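Sobre el mantenimiento de una mesa negra y de la planta que la acompaña

La mesa lleva en casa desde febrero y considero oportuno dejar constancia de cómo se cuida.

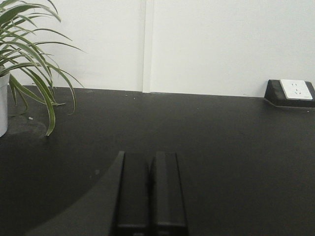 Fadwa Younis escribió, en respuesta a la entrada anterior, que una superficie negra es la peor elección posible para quien tiene plantas dentro de casa: cada mota de sustrato se ve desde la puerta, el agua deja cerco y el polvo reaparece antes de que uno haya guardado el paño. Añadía que ella cambió la suya por una de tono claro y que no ha vuelto a pensar en el asunto.

Agradezco la observación, y en parte la suscribo. El negro delata. En un tablero liso de acabado ligeramente satinado, un punto blanco del tamaño de una cabeza de alfiler junto a la maceta llama más la atención que la propia maceta. Ahora bien, la comparación con las superficies claras merece algún matiz. Durante años conviví con una mesa de color hueso en el piso de Trumley y puedo afirmar que la suciedad estaba igualmente presente; sencillamente se descubría al pasar la mano.

La mesa procede del almacén Bouzid y costó 295 euros, transporte aparte. Mide 146 centímetros en su lado largo. Se adquirió para sustituir a dos muebles auxiliares que nunca llegaron a estar a la misma altura, circunstancia que hacía incómodo cualquier trabajo que exigiera extender papeles. Se colocó contra la pared por decisión mía, tras una semana de prueba en el centro de la habitación durante la cual todos los habitantes de la casa se golpearon la cadera con ella.

De la limpieza

El procedimiento vigente se compone de dos operaciones. La primera, diaria, consiste en pasar un paño de microfibra seco y limpio, desde el fondo hacia el borde delantero, sin apretar. Conviene insistir en lo último. Los granos de sustrato son pequeños pero duros, y arrastrarlos bajo la presión de la mano produce arañazos finos que en una superficie oscura se aprecian con cualquier luz lateral. Cuando se ha trasplantado o se ha removido la tierra de la maceta, primero se retira lo grueso con una brocha ancha y suave.

La segunda operación se realiza a la caída de la tarde, cuando se estima necesario, y requiere dos paños: uno apenas humedecido y otro para el secado inmediato. En un pulverizador de 200 mililitros basta con agua y una gota de jabón neutro. Se rocía siempre el paño, nunca el tablero. Probé durante un tiempo el abrillantador Kitix y lo retiré del armario; dejaba un velo grasiento sobre el que se marcaban los dedos, y aquel brillo resultaba ajeno al acabado original. El envase sigue casi lleno y está a disposición de quien lo quiera.

Respecto de la luz, he de señalar un error propio. Durante las primeras semanas limpié varias veces una zona del tablero que me parecía más oscura que el resto y que atribuí a una mancha de humedad. Era una sombra. Desde entonces, antes de humedecer nada, me desplazo un paso a un lado y compruebo si la supuesta mancha se mueve conmigo o cambia al encender la lámpara. Recomiendo adoptar esta precaución.

De la maceta y el riego

El riego se efectúa fuera de la mesa. La maceta se lleva al fregadero, se riega despacio y se deja escurrir unos 25 minutos. Solo entonces vuelve a su sitio, después de secar la base con un trapo viejo. Entre la base y el tablero se pone un disco fino de fieltro, que se levanta de vez en cuando para comprobar que no ha recogido humedad. El corcho dio peor resultado en mi caso – se desmigaba – y contribuía a las motas que pretendía evitar.

Wael Ramadan me preguntó por correo si no sería más razonable trasladar la planta a la repisa de la ventana. Se intentó. La repisa recibe sol directo a mediodía y las hojas lo acusaron en pocos días, de modo que la planta regresó a la mesa, donde la claridad es suficiente y más pareja. También se valoró un estante alto, opción descartada por el mismo motivo por el que se descartan los estantes altos en general: lo que no se tiene delante se deja de regar.

Se gira la maceta un cuarto de vuelta cada vez que se devuelve a la mesa. Las hojas secas se retiran a mano y van al cubo directamente, sin posarse en el tablero. Debo reconocer que esta norma se incumple con frecuencia, y que quien la incumple soy yo.

De los usos admitidos

Sobre la mesa se escribe, se clasifica la correspondencia y se doblan mapas. No se come. Las tazas se admiten con posavasos, y los posavasos se guardan en el cajón del mueble vecino, demasiado lejos según la opinión mayoritaria. Los objetos con base áspera, como los cuencos de barro sin esmaltar, van sobre un mantel individual.

Al término de la jornada se retira todo lo que se ha llevado a la mesa durante el día, con la salvedad de la planta. Esta disposición se copió de la sala de lectura de Irbridge, donde trabajé dos inviernos y donde los tableros se despejaban antes de apagar las luces. Entonces me parecía un trámite excesivo. Con el tiempo he comprobado que limpiar una superficie despejada lleva menos de un minuto, mientras que limpiar alrededor de las cosas se aplaza hasta el día siguiente y luego hasta el otro.

Queda pendiente la franja del fondo, la más próxima a la pared. El polvo se acumula allí con preferencia y el paño doblado no entra bien en la junta. Se ha ensayado un pincel plano de pintor, de cerda blanda, con resultados aceptables, aunque hay que pasarlo en un solo sentido para no devolver las partículas al centro. Si algún lector dispone de un método mejor que no obligue a separar la mesa de la pared, le ruego que lo comunique en los comentarios.

A Fadwa Younis le respondo, por tanto, que la mesa se queda. Tomo nota de su consejo de lavar los paños sin suavizante, que no había tenido en cuenta y que explica seguramente la pelusa de las últimas semanas. En la próxima entrada trataré del cajón de los posavasos y de su posible traslado.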